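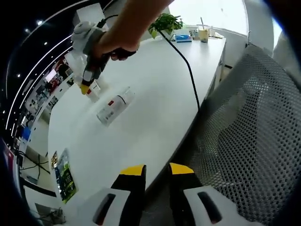
A long white table, with a potted plant and a mesh-backed chair.

326 shares
2 comments

How to clean a white work table (without buying the kit)

Every shop that sells a white table will try to sell you a cleaning kit to go with it. I've tried a few and I'm not convinced any of them beats dish soap. My method is dull, but I've used it for years.

Clear everything off first, plants included. Wiping around a pot just leaves a grubby ring. Brush off the crumbs and grit with a dry cloth, or you'll drag them across the top and scratch it.

Put a small squirt of dish soap in 700 mL of warm water. More soap doesn't clean better, whatever the label says, and you'll spend longer rinsing. Wring the cloth out until it stops dripping, then work from one end to the other.

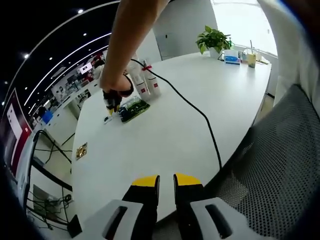 For ink and coffee marks, lay a damp cloth over the spot and leave it for a couple of minutes before you rub. Triin Paju swears by toothpaste. I tried it on an old shelf and got a dull patch the colour of weak tea, so I'd skip that one — same goes for melamine sponges, which are a very fine sandpaper with good marketing.

Rinse with plain water and dry straight away, edges last. If a mark is still there after two goes, it's probably in the surface and no spray will shift it. Put a coaster over it.

2 comments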